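2024-02-26

## Cell notes: the garden-tool stop, and what we changed

The tabletop cell was held out of service after a fault during the garden-tool sorting task. Several readers asked for more than the two-line notice that went out with the shift log. The full report is filed under entry 2602. What follows is the short form, written for people who run the cell or share floor space with it.

### The fault

The right arm closed on a tool handle, lifted, and stalled at the wrist. The controller logged a torque limit and stopped the right arm as designed. The left arm did not stop. It completed its queued move, retracted to its wait position, and only then went into hold. The gap between the two events in the log is 1948 milliseconds. The limit in our own safety note is 100.

No one was inside the taped line and nothing was damaged. The item was a hand tool, and it slid out of the right gripper when the operator released the brakes. Comfort Abugri was at the desk and pressed the stop button after the left arm had already come to rest, so the button had no part in the sequence. It was tested afterward and works.

The stall itself is ordinary. Handles vary in diameter and finish, and a tool with an offset head twists when it is lifted by one end. We expect some stalls with this task. We do not expect one arm to keep moving after the other has faulted.

The item set mixes long tools with containers that can roll, and that mix matters to the fault because the grip point is rarely at the center of mass.
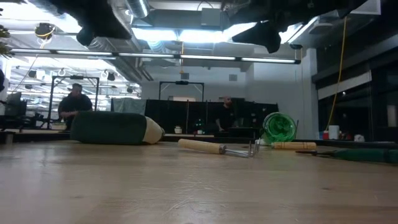

*Garden items at the far side of the table, including the hand cultivator and the green jar.*

### Cause

Two things lined up.

First, the cross-stop message between the arm controllers was being sent on the same channel as the status messages. Under normal load this makes no difference. During a stall the wrist driver reports at a much higher rate, and the cross-stop waited in line behind those reports. Sverre Ekström reproduced the delay on the bench with the arms unpowered by flooding the channel with status traffic. The delay grew with the length of the queue.

Second, the Konerov supervisor, which is supposed to catch exactly this case, had its timeout set to two seconds. The value dates from commissioning, when the arms were being started and stopped by hand and the short timeout caused nuisance trips. It was meant to be a temporary setting. The change was recorded in a notebook and never carried over to the configuration file's review list.

Either condition alone would have been caught. With a clear channel the message would have arrived in time, and with the correct timeout the supervisor would have removed motion power before the left arm finished its move.

A third item came up in review and was ruled out. Ayuba Kyei suspected the cable loop above the right wrist, because a loop that catches during rotation can look like a stall in the torque record. The cable was inspected along its length and showed no wear. The torque trace rises smoothly and does not have the step that a snag produces. The loop stays as it is, but it has been added to the start-of-shift check.

### Changes made

- The cross-stop now has a hardwired line of its own between the two arm controllers. The message on the shared channel is kept as a backup.
- The supervisor timeout is back to 100 milliseconds. It can be changed only by two people signing in together.
- The wrist driver's reporting rate is capped during a stall.
- The left arm's queue is cleared on any fault, including faults on the other arm. Before this change, the queue survived a fault and had to be cleared by the operator.

Ohemaa Eshun ran 12 forced stalls after the changes, with each arm taking its turn as the faulting arm. Both arms stopped inside the limit every time. The traces are attached to the report.

### What operators should do

The reach of the two arms overlaps over the upper half of the table, and both elbows extend past the table edge. The second point is easy to forget when the grippers are parked over the work. A person standing beside the table can be clear of the grippers and still be in the path of an elbow.

1. Stay behind the black floor tape whenever motion power is on. This includes the time when the arms are in hold. A held arm is still powered.
2. If one arm faults, press the stop button at once. Do not wait to see what the other arm does.
3. Read the state of both arms on the screen before crossing the tape. The indicator on a wrist shows the state of that wrist only.
4. Remove bladed tools first when clearing the table after a fault. Pick them up by the handles and put them in the Tunemar bin.
5. Place new items with motion power off, and leave open table between them and the rails. 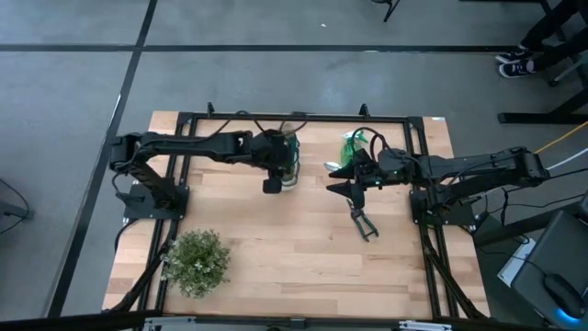

### Still open

The brake release procedure needs work. Releasing the brakes on a stalled arm lets the gripper sag, and a held item can drop or slide. With a plastic bottle this is a minor matter. With pruning shears it is not. Concetta Zanetti is drafting a sequence that opens the gripper under power at low height before the brakes are released. Until it is approved, two people are required for any brake release, and bladed items may be used only with the cell at reduced speed.

The older cell in the Darko bay uses the same supervisor and the same shared channel. Its timeout has been corrected. The hardwired line will be fitted in March, and the cell will run one arm at a time until then.

Anyone who has the commissioning notebook for the Vallora cell should return it to Concetta. Two pages of settings need to be checked against the current file.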